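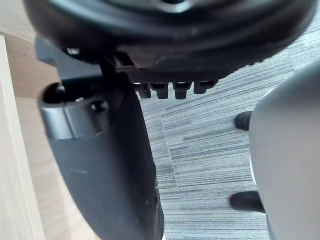
Where does dust collect on an office swivel chair that is cleaned only from above?

Mostly underneath, on the column housing, the flat plates and the parts of the tilt mechanism that face the floor or sit behind a bracket. A cloth passed over the seat and arms does not reach these surfaces.

Background

The chairs in the Geraghty study room are used daily and wiped on a Thursday evening. The existing routine covers seat, backrest and armrests. Our group (Ailbhe Foley, Cillian Moriarty, Niamh Moynihan) was asked to write an inspection and cleaning routine for the lower half of the chair. The work was done in February under the supervision of Kevin Brophy.

Method

Each chair was checked at floor level first, then turned on its side on a folded blanket. Four areas were recorded: the underside of the mechanism, the column, the base and the castors. Each area was scored from 0 (clean) to 3 (thick deposit). Fasteners were tested by hand only. No covers were removed and the gas cylinder was left alone.

Cleaning was done with a dry brush, then a damp cloth with the Stestel neutral cleaner at the dilution on the bottle. Matte black plastic showed smears if the cloth was too wet — a second dry cloth dealt with this.

Results

We logged 147 chairs and 374 loose or dirty items. Castors scored worst, mainly from hair wound on the axles. Column housings had a median score of 2. The marks there were of two kinds, dust that brushed off and scuffs that stayed. We had scored both together for the first part of the survey, so the early column scores are probably too high.

Carpet tiles under the chairs were vacuumed but not scored.

Recommendations

Brush the underside once a term. Clear the castors monthly. Record scuffs separately from dust. Chairs with a loose bolt should be tagged and tightened before they go back to the desks.

Related reports
Desk height and cable clearance in the Luvside room
Wear on carpet tiles near doorways
Ordale shelving: load and labelling
Castor replacement, notes by Cormac Mac Carthaigh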